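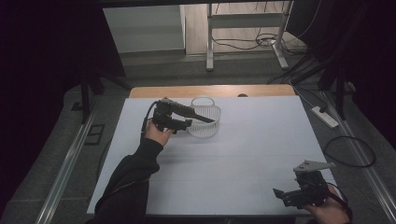 Piret Butkienė objected to our first draft on the grounds that a rule no operator can check at the table is only advice, and that most of ours were of that sort. Section 2 was rewritten after her review in March. The draft had 18 rules and several of them overlapped.

1. Scope

The rules cover demonstrations recorded with hand-held grippers at a table, one operator, both hands in use. They do not cover powered arms. The Flesilance checklist was our starting point. It deals well with calibration and labelling but says little about cables or about how an episode begins and ends.

The term "held" caused the most argument. We settled on this: an object is held when both finger pads bear on it and it does not touch the table. An object pinched while still resting on the table is "gripped". Labels must use one term or the other. 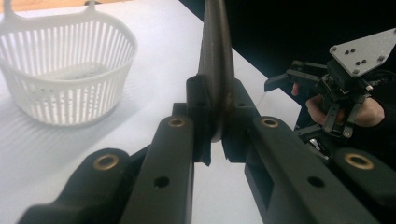

2. Rules for the operator

2.1 Cables are routed outside the working area before recording starts. A cable lying on the floor must not cross the place where the operator stands.

2.2 The idle gripper stays in the operator's hand with its jaws open. It is not put down during an episode.

2.3 The target container is not moved by hand once the episode has started. If it is knocked, the episode is marked and kept.

2.4 Sleeves must not hang past the wrist.
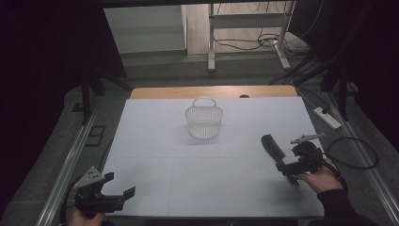
Figure 3. Right gripper closed on the hairbrush, left gripper empty with jaws open (rule 2.2).

3. Rules for the record

Each episode starts and ends with open jaws. We applied this to the Pumstead set of 3078 episodes, and the software check (Vostorance, default settings) flagged those with a closed start. Flagged episodes were reviewed by two people working separately. Disagreements went to a third reader and were logged with the rule number.

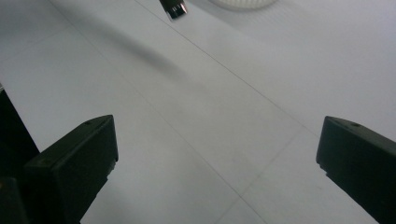 Figure 4. Gripper fingers in the open position.

The check reads finger spacing only, so it cannot tell "held" from "gripped". That label is still entered by hand. The threshold for "open" is set per gripper and is listed in Appendix B.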